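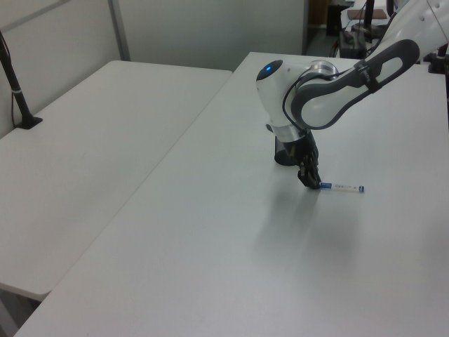 Trygve Halvorsen asked after the last gallery if the tube task is really harder than the marker task, and if so, why we give it to the beginners first. Yes, it's harder! A tube is small, it's round, it's see-through, and it would love to roll away from you. We start with it anyway. Newcomers who spend their first evening chasing a tube learn to slow down near the table, and slowing down near the table is about half of what we teach.

In this one the fingertips are right down by the blue cap, almost on the tabletop. Getting that low without bumping is the whole exercise.

Sternley Robot Arm Club: Fall Gallery

Welcome back! We're the after-school arm club in Sternley, high school and a few very determined eighth graders, and we meet in Nic Aodha Hall from four until the building closes (six thirty, and they mean it). The club got started with a kit arm that could barely lift a spoon. These days we're working toward the Semitz Tabletop Challenge in the spring, and the kids have split into pairs, written their own control code, thrown most of it out, and written it again. I've put the pictures in whatever order I liked.

If you're new to the page, the Challenge goes like this. Each team gets a flat table, an arm, and a short list of jobs drawn that morning. Pick something up, put it somewhere, stand something upright, move something without knocking over its neighbor. You have 90 seconds per job. It sounds like a lot of time until you've watched an arm think.

Our team is called Calico. The name won a vote against several worse ones, and there was talk of a mascot costume for a while, but that seems to have died down.

We use cookies to remember your preferences and to see which pages get visited. Accept all | Manage settings

What we're practicing

The marker-and-cup job is everybody's favorite. You put a marker down on the table any way you like, put a pen cup near it, and the arm has to pick up the marker, turn it, and drop it in the cup. A five-year-old can do it. Our arm, in September, could do it if you set the marker down exactly where the code expected a marker to be, and if you moved it a thumb's width, the gripper closed on air with total confidence.

So the pairs went to work on that. Demetrio Barroso and his partner rewrote the part that figures out which way the marker is pointing, and they did it with a trick I would never have thought of: they look for the long side first and don't worry about which end is the cap until later. It's so simple! Britt-Marie Kristiansen took the other half of the problem, the turn, and she's been filling a notebook with little drawings of wrists.

Fingers wide open, marker on the slant, cup waiting just to one side. I love the view from up here. You get a feel for how little the arm has to go on: a lot of white table and two small things that matter.

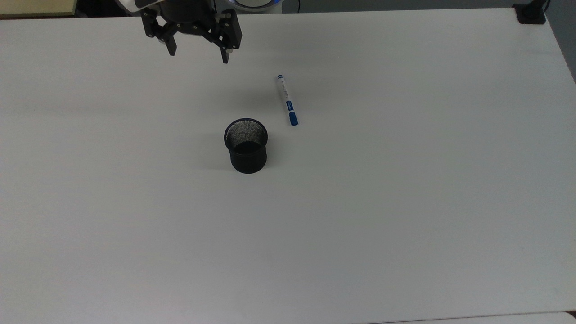

Things the pairs figured out

A few notes from the whiteboard, copied down before it got wiped:

Shadows are sneaky. A soft shadow beside a marker can make it look fatter than it is, and then the grip lands off center. Moving the lamp helped one pair. Another pair left the lamp alone and changed a threshold, and we had a good long argument over which of those counts as cheating. (Neither does. I checked the rules.)

Mesh is harder than plain plastic. You can see light through the far wall of the cup, and the edge-finding code gets excited over every tiny hole. Using only the dark rim cleaned that up a lot.

Come down slow, go up fast. Everyone wants to do it the other way around.

Write down what you changed. We've logged more than 3,000 practice attempts as a club, and the early ones are close to useless to us, since half of them just say "tweaked it." The newer pages are lovely. You can follow one kid's thinking across a whole week.

Britt-Marie Hellström also asked me to mention that the spare marker caps live in the blue tin and should go back in the blue tin.

The long middle part of the evening

I get asked by parents what the kids do for two and a half hours, and mostly it's this: one person at the laptop, one person at the table, and a great deal of "okay, again." Somebody resets the marker at a new angle. Somebody says that angle's mean. They run it, they squint at it, they argue, they change one number. When a run goes well you can hear it from the parking lot.

Same job from the side now, with the gripper open in the air over the near table and the marker down at its slant in front of the cup. From down at this level you can judge height, and height is where the trouble has been lately. The overhead view tells you nicely where to go left and right and then leaves you guessing how far down. Two pairs are trying to combine both views, and if they pull it off before the Challenge I will be unbearable about it.

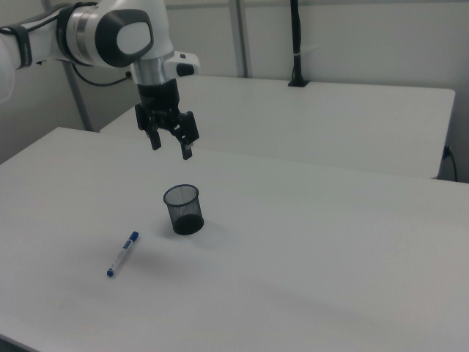
Liv Nyberg

I run the club and take most of the pictures, so blame me for any blurry ones you find in the older galleries.

Where we are right now: the marker job works roughly 70 percent of the time with the marker placed at random, which is miles ahead of the start of the year. The tube job is well behind that and nobody is discouraged, least of all the eighth graders, who have adopted it as their own and get prickly if an older student offers to help. There are 19 of us on the list this season. If your kid wants in, there's still room at the tables, no coding needed to begin. Bring a snack and a pencil.

Next up we're starting on the stand-it-upright job. I tried it by hand with my eyes closed to see how it feels from the arm's side, and I'd recommend that to anybody who thinks this stuff is easy. More pictures once we have a few runs in. Old galleries are in the archive, sorted by season, and comments are open on all of them.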